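What the folding table really costs: a chat with the person who signs for it

I caught up with the operations manager at Hatbridge on a video call, at 7 in the morning her time, which she insisted was the only hour when her phone leaves her alone. Hatbridge sorts, folds and bags secondhand kids' clothes for resale out of a building in Prurnham, and for the past year she's been planning how to buy a two-armed folding station without wrecking her budget. She asked me to leave her name out, mostly so salespeople will stop finding her (fair enough!).

I've talked to plenty of people who sell this stuff. I wanted to hear from somebody who has to pay for it, so I started with the rude question. How much?

She laughed and said she'd give me proportions but no prices. "When I opened the first quote I looked at the arms, because that's what you think you're buying. Two arms, there's your number, done. Then I turned the page and there was another page."

The arms, she told me, came to 60 percent of the quote. Everything else was table, mounting, cameras, safety gear, computer, software, installation and training. And that was only what the seller, Dorkix, had put on paper. Her own list had things on it that no seller was going to write down for her: an electrician, a new run of shelving so clothes could get to the station and leave it again, and hours. So many hours.

"Somebody has to stand there," she said. "I had zero dollars in my first draft for a person to stand there. I thought the whole point was that they wouldn't."

I asked what that person does all day. Loads the table, she said, clears it, decides whether a fold is good enough to bag, and keeps notes on anything that isn't. She'd penciled in half a shift for this during the trial and ended up paying for a full one. The good news is that the notes turned into her shopping list. When the same kind of garment kept showing up in the margin, she knew where the next bit of money had to go.

Which kinds? Kids' pants, mainly! I'd have guessed fitted sheets or something with a hood, but she doesn't handle sheets, and hoodies she simply leaves for the hand folders. Pants are her volume. She gets them by the bale, and small ones with elastic waists are a big share of every bale.

"A flat waistband is a nice straight edge," she said. "Elastic pulls itself into pleats and you've got a bumpy edge instead, and it's narrower than you want it to be. The legs land wherever they land. I can fix that with my eyes closed, I've got three kids. But I was pricing grippers off a demo with a dish towel." 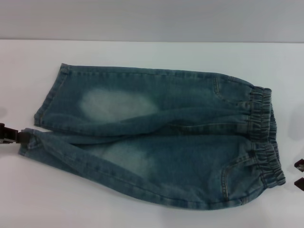 Shearer, the other company that bid on the job, had told her from the start to budget for garments and forget about cycles, and she repeated the advice to me almost word for word. Pick the item you handle most, they said, bring a big messy pile of it, and don't let anyone talk you into testing on something easier. They also suggested she hold back money for a second set of fingertips, as the first set is always a guess.

She did what they said, sort of. She pulled 612 pairs of kids' pants out of regular stock, no cherry-picking, and made that pile the test for both bidders. Same pile, same bins. I loved this. I've sat through so many demos where the shirt has clearly been ironed.

I wanted to know what she learned from the pile, and she got a little cagey, since neither bidder had agreed to have results published. What she'd say is that it changed her order of spending. She'd had a fancy camera upgrade near the top and fingertips near the bottom, and she flipped them. Denim is stiff and thick at the hem, she pointed out, and a leg with a seam running down it is a different thing to grab than a thin cotton legging. If the fingers can't get hold of a cuff, she doesn't much care how well the camera sees it.

The table, too. I hadn't thought about the table at all, and she gave me a solid ten minutes on it. Her first plan was to reuse the sorting benches she already owned, which would have saved a nice chunk. They're old, they've got tape marks and scratches, and they don't all stand at the same height. In the end she put a plain white top in the budget and stopped arguing with herself over it.

"It's the cheapest line on the sheet and I fought it the longest," she said. "I think I just wanted to win one."

We moved on to the part I find most people skip, what happens after the thing is bolted down. She has a line called "year two," and she made me promise to tell you to have one as well. Hers covers worn fingertips, a service visit, software renewal, and what she calls the forklift fund, for whatever gets bumped into. She pays into it every month whether or not anything breaks. Her boss wanted to know why they'd save up for accidents, and she walked him down to look at the door frames.

Then there's floor space. The station needs a bigger footprint than its drawing shows, once you count the bins on both sides and room for somebody to get behind it. She measured out 60 square feet for the drawing and then had her team work around a taped-off box that size for a week before ordering anything. Carts kept ending up inside the tape. So the box got bigger, a rack got moved, and the rack needed its own line in the budget.

"Tape's free," she said. "Well, I own a lot of tape."

Did she think about leasing? She did, and she went back and forth on it for months. Leasing would have kept the first-year number small and made her boss happy. But the lease she was offered locked in the gripper and charged for swapping it, and after the pants pile she knew she'd be swapping. She ended up with a plan to buy the arms and table outright and rent the software by the month, with a way out in January if it isn't earning its keep. She says other shops might land somewhere else. A place that only does T-shirts, for instance, could probably live with that lease just fine.

I asked about staff, of course. She has hand folders who've been there longer than she has, and she told them before she told the bidders. Two of them helped write the test, including the rule for what counts as folded (edges together, waistband flat enough to take a label, no leg hanging out of the bag). She put their hours for that in the equipment budget. Accounting moved them back out. She put them in again.

As for how she'll judge whether the money was well spent, she's picked a modest target. She wants 600 bagged pairs from the station in a shift, with one person looking after it, and she's giving it a full season to get there. Anything faster is gravy. If it falls short, the arms get moved to bagging, where the work is simpler, and she'd already asked both bidders to price that move before she signed with anybody.

I thought that was the smartest thing in the whole call, and I told her so. She said she'd stolen it from a friend who buys ovens.

Her coffee had run out by then and her phone had started up again, so I squeezed in one more and asked what she'd do differently if she had to start over. She'd ask for the spare parts list on day one, with prices, ahead of the brochure and the video and the site visit. And she'd bring her own pants.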